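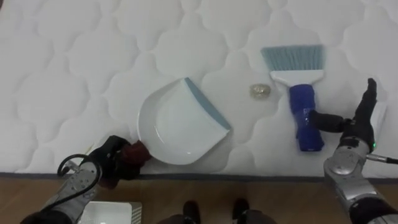
Hundiscombe Housekeeping Certificate
Unit 3: Bedding and Soft Furnishings
Notes for the session on bare mattresses
Prepared by Solomiia Dovhaniuk; revised in July with additions from Henk Visser

Read these before the practical. The practical is at Erwood, second floor, starting at 9 am. Bring closed shoes and your workbook. Linen is supplied.

1. Where this fits

Last session finished with the bed stripped and the linen bagged. Today covers the mattress between stripping and remaking. On a normal departure clean you have very little time for it, and most of that time should go to looking. A full clean of the mattress surface is a separate job, done on the quarterly round, and is covered in Unit 4.

Vacuuming comes up in both units. For a few bits of loose debris on top of a mattress, a hand brush and dustpan are quicker than getting the vacuum out, and they can be used early in the morning when guests next door are asleep. Hair, lint and fine dust are a different matter. A brush moves them around and pushes some of them into the seams, so use the vacuum with the upholstery head.

2. Looking over the surface

Stand at the foot of the bed with the curtains open and the main light on. Look across the mattress at a low angle first, then from directly above. Pale debris on a pale cover is easy to miss from one position. Typical finds are tissue, lolly wrappers, tags off new clothes, bandage backing, coins and earring backs.

Anything sharp, wet or unidentified is not brushed. Report it and wait. Anything that might be worth something to the guest goes in a lost property bag with the room number written on it. In room 94 last year a contact lens case was swept up with the rubbish, and the guest rang twice about it.

Stains are written up before you cover them. Note the position using head, foot, left and right, with left meaning your left as you stand at the foot.

3. Brushing

Keep one set for beds and another for floors. A pan that has been on a bathroom floor does not go on a mattress, even if it has been rinsed. At Erwood the bed sets are stored on the top shelf of the trolley in a clean bag. Check both pieces before you start: bristles clean, no grit in the pan, no splits in the lip.

Set the pan down first, then bring the brush to it. Use short strokes with light pressure, all in one direction. Long strokes flick things onto the floor on the far side and then you have two jobs. If the item is near the side of the bed, work at that edge and keep the pan steady with your other hand.

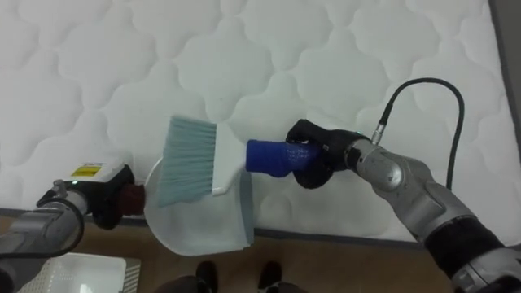

Slow down for the last stroke. The bristles should pass just over the lip so that the item is carried into the pan, and then the brush stays where it is for a moment. Lift the pan slightly at the front before you take it away — a flat pan lets light rubbish slide straight back out. Carry it level to the bin bag and tap it once against the inside.

Check the floor along that side of the bed afterwards. On floorboards you will see what has dropped. On carpet, run a hand along it, gloved.

4. Quilted covers

Quilting makes brushing slower. The stitched lines sit lower than the padding between them, so small items roll down and stay there, and a hard pan edge will ride up on the padding and leave a gap underneath.
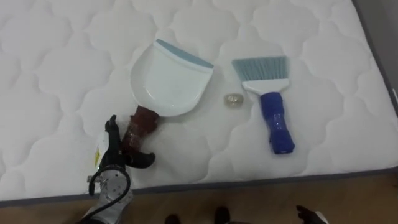 Quilting patterns vary from one supplier to the next, and the direction you brush in should suit the one in front of you. Straight channels can be brushed along their length. Rounded, cloud-like panels have no straight run to follow, so bring the pan in close to the item and take it over as few seams as possible. A pan with a rubber strip along the front, like the pale blue-gray one on this white pan, is the type to ask for. With a crumpled bit sitting on the cover beside the lip, turn the pan so the strip faces it, press down lightly until the padding flattens, and then brush.

Do not pick at the seams with a fingernail or the end of the brush handle. The thread on the Declercq toppers pulls easily and one broken stitch will open a whole panel over time. If something is stuck in a seam, use the vacuum.

5. Finishing

Wipe the pan, comb the bristles out with your fingers over the bin bag, and put the set back in its own bag. Check the border of the mattress on all sides for marks. Fit the protector, then the bottom sheet.

Fill in the Corura sheet before you leave the room. Tick "surface checked" only if you looked from both positions described in section 2.

For your workbook

Write up one mattress from the practical in no more than 200 words. Include what you found, which tool you used and why, and what you recorded. Hand it in to Henk before the Unit 4 session.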